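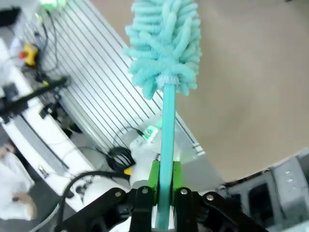
Chenille duster notes, part 1. Microfiber strands hold dust by surface area, so skip the spray. Spray mats the strands and leaves streaks on gloss shelving.

Work top down, one direction per shelf. Shake it outside every 30 minutes.

Wash cold, no softener - softener coats the fiber. Air dry, head down.

Mine is a Mavine, bought in July. The Trestik before it shed at the collar after 182 days.

Part 2 will be blinds. Different tool, same no-spray rule.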